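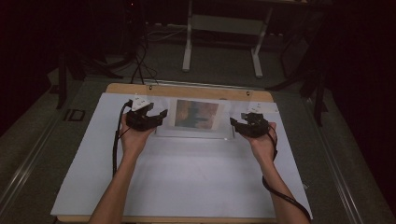 Figure 1. Both grippers, one in each hand, at the work surface.

Shared Workbenches in Flarnthorpe: Who Uses Them and When
Term project report, Community Spaces course

1. Background

Flarnthorpe has two places where a person can walk in and use a workbench without owning one. The first is the Beteck room, on the ground floor of the old telephone building. The second is the bench area at the back of the Sincombe branch library. Both are open to anyone with a town library card, and both are free for the first hour.

Our group wanted to know how people find out about these benches, what they bring to work on, and why some of them stop coming. The town put out a short notice last spring saying that hours might be cut at one of the two sites. It did not say which one, and it gave no usage numbers, so we decided to collect our own.

2. Method

We visited each site over six weeks, starting in October. On each visit one of us sat near the sign-in desk and filled out a tally sheet, and another asked people leaving if they would answer a few questions. The questions were printed on a half sheet so people could fill them out on their own if they preferred. Most did.

The tally sheet recorded arrival time, departure time and type of work. We started with seven types of work and dropped to four after the first week, as we could not agree on the difference between "repair" and "maintenance." The final types were repair, sewing and fabric, school or hobby electronics, and other. First-week sheets were recoded by hand.

We did not ask for names or ages. Two visits to Sincombe were lost when the library closed early for a heating problem, and we made up only one of them.
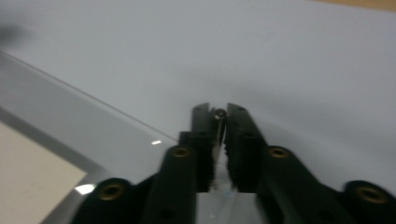 3. Results

Beteck was busiest between 4 p.m. and closing. Sincombe was steady from late morning on and got quiet at dinner time. We had expected the opposite, as Sincombe is closer to the high school.

Repair was the most common type of work at both sites. People brought lamps, chairs, a bread machine, bike parts and a lot of headphones. Sewing was almost all at Sincombe, where there is better light from the windows. Electronics was almost all at Beteck, which has more outlets.

Most people said they heard about the benches from a friend or relative. Very few had seen the town website page, and several did not know there was a second site. One person had been driving past Sincombe to get to Beteck for around 6 months.

Of those who said they came less than they used to, the usual reason was the sign-in system. The Jiang sheet, named for the reservation software it is printed from, lists only half-hour slots, and people with glue or paint drying wanted longer ones.

4. Limits of the study

Our sample is small and leaves out anyone who had already quit coming. The half sheets were in English only. We also have no summer data - the Beteck desk told us summer is a different crowd.

5. Recommendations

Put a sign at each site with the hours and address of the other one. Allow slots of two hours when no one is waiting. Keep evening hours at Beteck and daytime hours at Sincombe if cuts have to be made. A copy of the tally sheets will be left at the Sincombe front desk.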